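March, bench notes, natural dye trials (wool and linen)

Started the madder vat at 7:40 this morning and I am so pleased with how it's going that I'm writing this up before lunch, which never happens. Yuk-lan Kao left me the last of the Rasitz root, chopped coarse, 382 g in the bag by our scale. Soaked it overnight in rainwater with a pinch of chalk. The first soak water came off tan and cloudy so I poured it away, same as last time, and the second one is already a proper brick color.

Mordant: alum on all the wool, alum plus a bit of tartar on skeins 4 to 6. The linen got the long treatment (tannin, then alum, then tannin again) and I still think the second tannin bath is doing most of the work. Yuk-lan disagrees. We should cut one piece in half and settle it.

Heat is the whole game with madder! Kept it at 67 C for the first hour, lid on, stirring every few minutes. Last month's batch got away from me and hit 74 and the browns came right up, you can see it on the old card, a sort of dull rust. Nice enough for a rug, wrong for what we want. Today at 67 the wool is going a clear warm red, with almost an orange glow where the skein sits above the liquid.

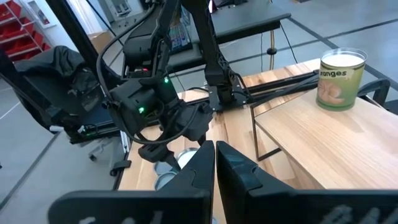
Linen is the slow one. After two hours in the same vat it was only a salmon pink, so I turned the heat off and left it to sit as the pot cooled. I want to see it against something neutral before deciding on a second dip, and white paper makes every pink look stronger than it is. Pale blond wood like that table and the raised shelf is much kinder, it's close to the color of undyed linen, so a weak dye shows up as weak. I've asked for a plain board in that sort of tone for the drying corner. The green counter is hopeless for reds, everything on it looks like a tomato.

Iron dip on the short ends only: one teaspoon of the Ullitz iron liquor in a full bucket, in and out in under a minute. Went to a lovely plum on the alum wool. On the tartar skeins it was browner and a bit flat. Must not let the iron bucket anywhere near the madder pot, and I've put red tape on its handle.

Weld next. The Sarpong seed came up well in the trays and there should be enough to cut by midsummer, but for now it's the dried stuff from Evirico, older, lots of stalk. I'd like to try it over the palest madder skein. Should land somewhere near apricot, and if it does I'm making a whole set for the sample book.

To do:
Wash fastness on skeins 1 to 6, plain soap, cool water
Light test strips in the south window, half covered with card
Halve the linen piece for the tannin question
Dry the spent root, it has at least one more pink in it
More chalk

4:15, linen out of the pot. Deeper than I'd hoped, a real coral! Hanging it now, unrinsed, until tomorrow.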